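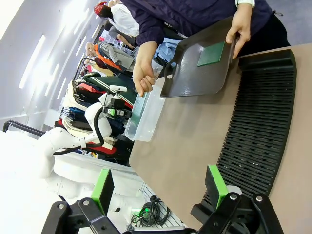
Minutes: Robotics Open Day Review
Brindton site, 2020-08-18

1. Minutes of the July meeting
Accepted with one correction. The cable order is 322 metres, not 332.

2. Demonstration programme
The tabletop sorting and clearing tasks will both run. Each task is limited to four items per cycle so that visitors can follow a full run. Clundico asked for a slower arm speed during public sessions. Agreed.

3. Visitor access
Haslam reported 769 registrations. The hall limit stands at 1000. Groups will be admitted in two streams, with the Grostance party in the first. Floor tape to be moved back to the 1.5 metre line before opening.

4. Equipment
Spare finger pads are on site. The dustpan stays within the standard object set. The colour labels on the storage bins do not match the object list and need to be redone. Action: Haslam.

5. Budget
Spending to date is $3380. The catering quote has not been received. Item held over.

6. Other business
Clundico requested a copy of the run logs in CSV format. Logs will be sent after the last session.

Meeting closed 11:40.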